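Trying two grippers and two controllers on the two-arm bench

My part of the project was the bit everyone thought would be quick: pick a gripper and pick a controller, so the rest of the group could get on with the pick-up tasks. It took me most of August. I had two sets of fingers to try (the stock Dileo pair and the longer Kuruc pair) and two controllers, Sanero and Prolus, and I wanted every combination run the same way. 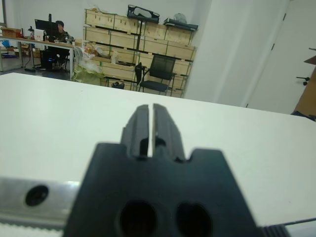
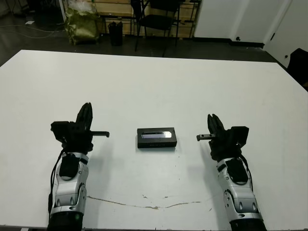
Before I'd even started writing things up I got a comment on my plan. Prolus looks worse than it is if you leave the closing speed at the factory setting, Sanero's default is already slow, so you'd be comparing speeds and calling it controllers. Set both to 40 percent and run it again.

Fair point! That was exactly what I'd been doing, so I threw out my first 18 runs and started over with both at 40 percent. I'm a little sad about those runs, but the numbers really did change.

Each combination got 60 tries at grabbing a small box and lifting it straight up. I counted a try as good if the box stayed level and didn't slip before I told the arm to let go. Kuruc fingers on Sanero came out best with 92 percent. Dileo on Sanero was close behind, and I wouldn't bet money on the difference – a couple of the Dileo misses were me putting the box down crooked.

Prolus was more fun to use, I have to say. The menus make sense and you can change the grip force while the arm is moving, which I loved. But it kept closing one finger a touch early, and that nudged the box sideways on the low grabs. I tried recalibrating it twice (once before lunch, once after, same result) and then ran out of time to dig into it.

The wrist camera gave me more trouble than the fingers did. With the gripper closed it blocks a good piece of the view, so I ended up lining up from the overhead view and only checking the wrist one at the last second.

We're going with Kuruc and Sanero for the pick-up tasks. I still want to try Prolus again with softer finger pads, and I've left my settings in the shared folder for whoever gets to it first.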